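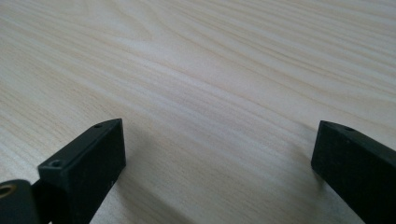 Caring for a light tabletop

A pale table shows everything, coffee rings first of all. I have kept mine nice for 7 years with very simple things, and I write them down for my neighbors who ask.

Every day: wipe with a soft cloth, damp but not dripping, and always go along the grain. Then dry with a second cloth. Do not leave the wet cloth lying on the table while you answer the phone. I did this once and the mark stayed until June.

Every week: mix 500 ml of warm water with 2 drops of dish soap. More soap makes a gray film, and you will need to wash again. Rinse the cloth often.

For sticky spots from jam or tape, put a little cooking oil on your finger, rub in small circles, wait some minutes and wash it off with the soap water. Try it first on the underside.

Please do not use the rough green side of the sponge. Small scratches catch the dirt, and on a light color they look like pencil lines.

To check if the table is clean, bend down and look across it toward the window. The greasy places shine differently from the rest.

Lumturie Perić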